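Perguntas frequentes sobre o estudo Evatard

Última revisão: março de 2026

O que foi testado?
Se uma política de imitação treinada com demonstrações teleoperadas consegue manipular louça pequena num suporte de arame. Comparámos o método da Skatura com uma base mais simples, usando os mesmos dados.

4,000 demonstrações chegam?
Depende de quem pergunta. O artigo sugere que sim. Nas nossas curvas, a partir das 3,000 o ganho confunde-se com a variação entre sementes, e não vejo razão para chamar a isso uma lei de escala.

Porquê uma taça inclinada num suporte?
A tarefa castiga erros de orientação. Com a taça pousada na mesa, quase qualquer aproximação serve. Num suporte de arame, os dedos da garra têm de chegar à borda sem bater no metal.

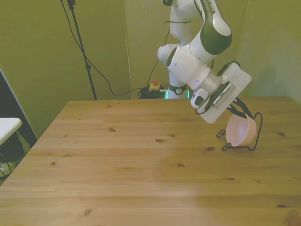 A câmara de pulso resolve as oclusões?
Em parte. Junto à borda, a própria garra pode tapar o contacto. A Glória Henriques repetiu a avaliação sem essa câmara e a diferença foi menor do que a anunciada — convém ler o anexo antes do resumo.

O método generaliza?
Não sabemos. Houve 20 ensaios por condição, sempre com a mesma mesa. Quem citar isto como prova de generalização está a citar mal.

Os dados são públicos?
Ainda não. O pedido de acesso segue pela Jorkberg, com resposta em cerca de 31 dias.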